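Snack Box, Packing Day

Cempaka Mangundap is sending snacks to her cousin again. The sofa has been requisitioned, and the shopping bag with the stag on it presides.

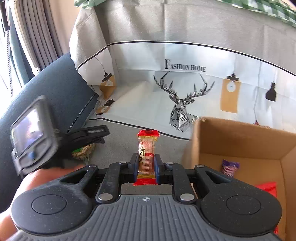 Page last changed: July, 3:40 pm

Small red and orange packet, one of the crinkly ones. The purple-and-white one sits at the back of the box.

Lev Levchenko was offered the job of taster and resigned after 3 packets, citing thirst. Postage to follow, with complaints.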